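How to Put a Duvet Cover On Without Ending Up Inside It

Filed under: Bedroom, Laundry, Minor Domestic Warfare

I have changed the bedding in my house once a week for most of my adult life, which makes 52 chances a year to get better at it. For a long time I didn't. I held a corner, I lost a corner, I crawled in after the corner, and I came out with static hair and a duvet shaped like a boot.

Then I learned the roll. Some people call it the burrito method. I don't, because it makes me hungry and the job has to be finished before dinner. The first time took me 14 minutes, including a break to sulk. I now do a queen in under three.

What you need

A duvet and a cover of the same size. Check the tags. A king duvet in a queen cover will go in if you are stubborn, and then it will lie there in a lump all winter.
A bed, or a clean stretch of floor as big as the duvet.
Ties, if your cover has loops inside and your duvet has loops at the corners.
Two hands. A second person is optional and often slows things down.

Before you start

Strip the bed down to the fitted sheet and put the pillows on a chair. Move your water glass. You will be swinging a large piece of fabric through the air, and a bedside lamp with a tall shade is exactly the height of a badly thrown corner. I speak as the former owner of a Lurolby lamp.

Give the duvet a good shake while it's naked. Hold it by one short end, let it drop, and flap it until the filling has moved out of whatever corner it went to sulk in. Down clumps worse than the synthetic stuff. If you can feel lumps as hard as a tennis ball, break them up with your fingers now.
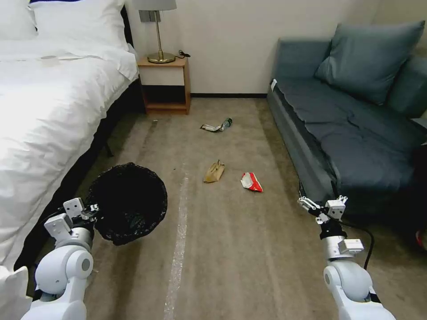

Make sure the cover is bone dry too. Covers have a talent for swallowing everything else in the dryer, so reach into the corners and pull out the socks. I once slept for nine nights with a dish towel by my left foot and blamed the mattress.

The roll, step by step

1. Turn the cover inside out and lay it flat on the bed, with the open end at the foot. Smooth it with your forearm. If it has a pattern, the pattern should now be hidden, and you should feel slightly uneasy.

2. Lay the duvet on top of the cover and match up all four corners. Take your time. Every mistake you make in this step will come back to you at the end, bigger.

3. Tie the ties. If you have none, skip this and go on. Safety pins work, but I don't like to sleep near anything described mainly by the word "pin."

4. Go to the head of the bed and start rolling both layers together toward the foot. Keep it tight and even. If one side gets ahead, unroll a turn and straighten it. You are aiming for a log. A cone means trouble.

5. When you get to the open end, reach into the cover at one side and fold the opening back around the end of the log, so the cover swallows it. Do the other side. This is the part nobody believes from reading, and I can only ask you to do it and be surprised.

6. Fasten the middle button or two so the log stays put. With a zipper, close it halfway.

7. Unroll everything back toward the head. Pull gently as you go. The right side of the cover will appear on the outside, with the duvet in it, for reasons I have stopped trying to picture.

8. Close the rest of the buttons, grab the two foot corners, and give the whole thing a few firm shakes. Let it fall and leave it alone. It will settle over the next few hours.
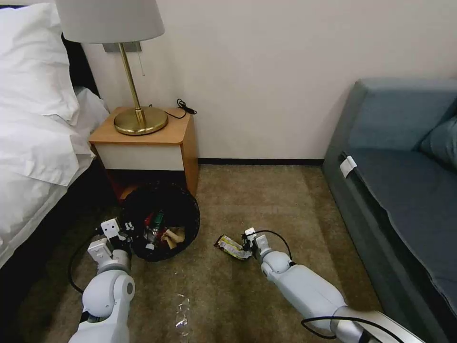 When it goes wrong

There's a twist in the middle. You folded one side of the opening over and the other side under. Open the buttons, unroll, and go back to step 5.

The corners are empty. The duvet slid during the roll. Reach in, pinch the corner from the outside with your other hand, and shake from there. Ties fix this for good. Leka sells a sew-on set that I've had through more washes than I deserve.

The cover is on and it's still inside out. You started with it right side out. So did I, one Monday.

It won't roll at all. Very thick winter duvets fight back. Busimgate makes one that is basically a sheep. For those, do the roll on the floor and kneel on it as you go.

How often to do all this

Weekly if you sleep with nothing between you and the cover, or with a dog. Every other week if you use a top sheet. The duvet itself only needs a wash once or twice a year, and a big one belongs in a laundromat machine. Mine goes in January, with two tennis balls in the dryer, and it makes a noise like someone falling down the stairs for an hour and a half.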